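Product Review: The Breredton Row Marker Set

Reviewed for the Vandisis Garden Library by Baiba Grigaitė

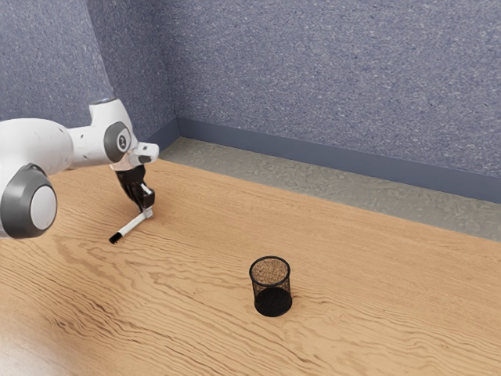 The Breredton Row Marker Set is sold to community gardens, teaching plots and home growers who need labels that remain legible through a full season. It contains 198 zinc labels, six steel stakes for bed headings and a printed record book. Most gardeners already own some means of writing on a label, and a white marker of the kind held above the wooden table, with a mesh pen cup nearby, is a familiar sight wherever seed is sorted. The set includes no pen, and buyers should plan to supply their own.

The labels were placed in 27 beds at the Juška trial garden in early spring and remained there until November. Pencil proved the most durable choice. Entries made in soft pencil were readable at the end of the trial, while several made in ordinary ink had faded by midsummer. The surface accepts writing easily and can be cleaned with a mild abrasive for reuse.

The stakes are less satisfactory. They hold well in heavy clay but lean in raised beds filled with loose compost, and a longer shaft would be welcome. Waqas Mengal, who manages the plant records at Juška, found the record book well arranged, although its columns leave little room for full cultivar names.

Gardens with larger collections may prefer the Rornari system, which uses engraved plates and costs considerably more. For annual vegetables and cut flowers, the Breredton set is adequate and can be recommended. Replacement labels are sold separately in packs of 27.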